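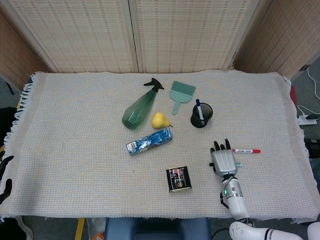

A spray bottle and a hand brush on a cloth-covered table, with a pear beside them.

Vulletti Equipment Opens Rental and Service Yard in Etden

Vulletti Equipment has opened a rental and service yard on the north side of Etden, giving contractors in the area local access to trench shoring, light towers, pumps and compact excavators. The yard began taking reservations in February and is now open for pickup and return from 6 a.m. on working days.

The site covers the former Mahrous lumber lot, which had stood vacant after the business moved closer to the rail spur. Vulletti has resurfaced the lot, added a wash bay and converted the old sales office into a counter and training room. The company lists 397 machines and attachments in its regional fleet, of which 294 will be based in Etden. The remainder will continue to be held at the company's main depot and can be delivered by the next working day.

"Crews working on the water main replacement have been hauling shoring boxes from two counties away," said Krystyna Dudek, branch manager. "They lose half a morning on the road before anyone is in the trench. We want that equipment where the work is."

Shoring and trench safety items will make up the largest share of the local stock. Customers may ask branch staff to review a planned excavation before renting, including soil type, depth and distance from existing utilities. The review does not replace the contractor's own competent person on site, and renters remain responsible for daily inspections.

The service shop has six bays and will accept outside repair work on hydraulic hammers, plate compactors and portable generators. Field service calls are handled by two trucks. Billing and reservations run through Trimik, the online account system already in use at the main depot, and existing account numbers carry over without change.

The city issued the final occupancy permit after the company agreed to route heavy trucks along the frontage road and to keep the rear gate closed after 7 p.m. A sound wall along the residential side – a condition of the original permit – has been completed.

Operator training for compact excavators and aerial lifts will be offered monthly at the yard. Class sizes are limited, and registration is handled at the counter.

Comments (3)

dirtwork_dan
Good news for small outfits. Will they rent shoring by the day, or is it a one-week minimum like the last place?

M. Ostrow
I live behind the wall. It helps with the engines but the backup alarms still come right over the top.

pipefitter61
Does the wash bay take outside machines? I'd pay for that.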